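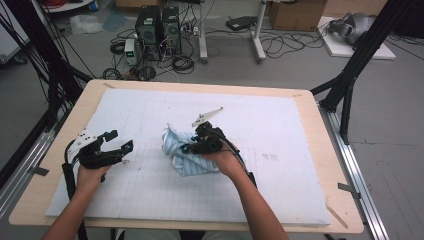 I've had the Flerkitz hand-held gripper kit on loan since February, and the Hurnport shop wants it back soon, so I'd better write up what I think.

The kit is a pair of grippers you hold yourself, one per hand. You do the job, the grippers record it, and the recordings go towards teaching a robot arm to do the same. It costs 3,000 pounds for the pair, with cables and software. Marchetti sell something similar, but I couldn't get hold of one in Tulthorpe.

Setting up took me most of an afternoon. The printed guide is two pages long and skips the part where you match left and right, so I had them swapped for the first five recordings and had to bin the lot.

I've mainly tried it on cloth, with a blue and white striped towel on a white board. Cloth is a fair test. It bunches up, it never lies the same way twice, and you can't cheat by pushing it into a corner.

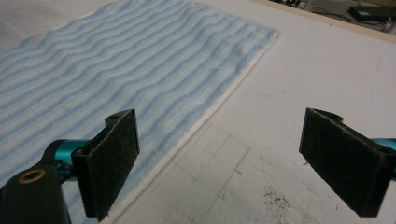
A thin hem is harder to pick up than a thick fold, and I was slow at it for the first evening. After about 22 goes I'd stopped thinking about my fingers and was just moving the cloth.

My main grumble is the cables. They are stiff and they tug at your wrists when you reach across – a wireless version would get my vote. The software is plain but it saved every recording I asked it to.

I wouldn't buy it for a hobby. For a small workshop that already has an arm to train, I'd say ask for the loan first, as I did. They want a deposit and you pay the return postage.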